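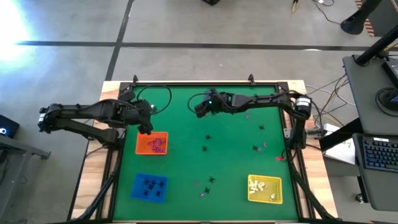 Slide 1: Work table with green mat and orange bin

Good evening, and thank you to the Stidbridge club for the invitation. (Wait for the door to close.)

My topic is the first season of our small hill climb at Drarklow. The road is 2,654 meters long and has 12 corners. Please do not say "easy road" before you drive it in the rain.

Slide 2 – entries. We had 70 cars in the class for old sedans. I expected less. Many came from Kultton, with their own fuel and their own soup.

Slide 3 – brakes. Speak slowly here. Most of the retired cars stopped with hot brakes, not with engine trouble. The old Adeyemi pads were good in the morning and weak after lunch. Tell the story of the blue wagon, but short.

Slide 4 – timing. In January we tested the new start light. It was late on two runs, so we repeated them.

Slide 5 – money. We sold 217 tickets at the gate. Parking was free – next year I want to ask for a small fee.

Questions. If they ask about tires, go back to slide 3.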